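23 Nov 2018

Today I was thinking again about machines in the house. In Orham I read that a kitchen robot will come to every home soon. I am not so sure. To put a plug in its own place is small work for me, two seconds maybe. For a machine it is still a big question, I believe. The cable is soft and never lies the same way. 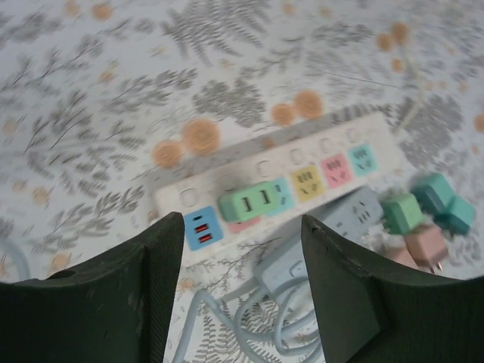
A reader wrote under my February entry that folding towels is harder than any plug, and that at the Weldale laundry people still do it by hand. Perhaps this is right. A towel has no hard side to hold.

I still want to see one do the whole table, with adapters and cords, and no help. Then I will believe. Tomorrow I must write to Bloxham for the spare fuse.

77 shares | 2 comments

Recent entries
The floor sweeper and my carpet
Self checkout in Carlow
Who will iron the shirts?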